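Likthorpe repair workshop opens its doors to tired desktop computers this February

If you've got an old desktop sulking under the stairs, we'd love to hear from you! I run the workshop at Likthorpe, just off the Hasgate road, and from February we're taking in unwanted office and home computers, giving them a proper going-over and passing them on to households in Zalterham who could do with one.

We're calling it the Pastor Project (after the old Pastor building, where our benches are). Last year 391 machines came through the door, mostly by word of mouth, and this time we're aiming for 900. That's a lot of screws, and I can't wait.

Most of the work is plain and a bit fiddly. Old thermal paste gets cleaned off the processor and a fresh layer goes on, the little coin battery on the board gets swapped, and the memory is checked before the lid goes back on. It's lovely work with the radio on and a mug of tea (kept well away from the bench, please).

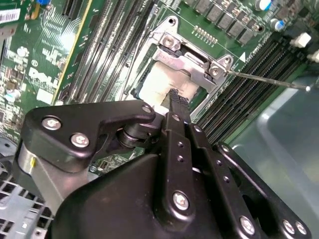
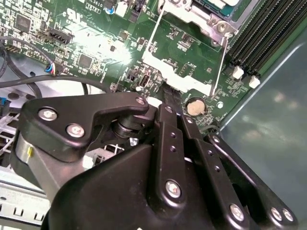

Do I need to take the hard drive out before I bring my computer in?

Leave it where it is if you're happy to. We wipe every drive before a machine goes anywhere, and you can ask for yours back instead.

Finished computers will go out at £50 each, with a keyboard and mouse thrown in, and the first 26 are already spoken for. Drop-off is at the side door from 10am until 4pm. Please bring the power lead if you can find it – we never have enough of them!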